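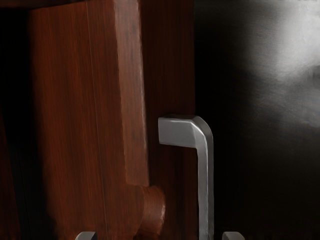 Cabinet with reddish-brown wood grain

Jondach Payroll Link for Workplace Pensions

Product code: JPL 2928
Supplied by: Ferri Pension Administration, Tavamstead
Page last changed: May 18, 2021

Overview

Jondach Payroll Link is a service for employers who pay contributions into a workplace pension scheme administered by Ferri. It takes the figures from your payroll file, checks them against the rules of your scheme and sends them to the administrator. You do not need to type the contributions a second time.

The service is made for employers with between five and 566 members in one scheme. If you have more members than this, please ask for the Emonitz edition. It works in the same way but accepts several payrolls in one upload.

What the service does

Reads payroll files in CSV and in the common spreadsheet formats.
Calculates the employer and the employee part of each contribution.
Marks new joiners who must be enrolled, and the date on which their waiting period ends.
Keeps a record of members who opted out and reminds you when they must be enrolled again.
Prepares a letter for every member whose contribution rate has changed.

Every file passes 41 checks before it is sent. If a check fails, the line is shown in a list with the reason written next to it. You can correct the line on the screen, or you can correct it in your payroll and upload the file again. We recommend the second way, so that both records stay the same.

Changes since February

The upload page now accepts weekly and four-weekly pay periods in the same scheme. Before, it was necessary to make a separate group for each of them. Employers who have already made separate groups can keep them, and nothing in their settings was changed.

The leaver form has a new field for the last day of pensionable pay. This can be a different day from the last day of work, for example when holiday is paid out at the end. Please fill in both.

What you need before you start

Your scheme number, which is printed on the first page of your agreement
The name of one person who may approve payments
A payroll file from a finished pay period, for the test upload

The test upload does not move any money. When the test is accepted, your account is opened for real contributions on the next working day.

Price

46 pounds per month for each scheme, without VAT. The price includes the telephone help line and all changes to the checks when the law changes. There is no charge for members who have left the scheme but still have a pension pot in it. The contract runs for one year and after this it can be ended with one month of notice.

Please note

Jondach Payroll Link does not give investment advice to employers or to members. Questions about funds and retirement dates should be sent to the scheme administrator. Contributions are paid by direct debit only.

Related products

Emonitz edition for several payrolls
Member letters in large print
Yearly contribution statement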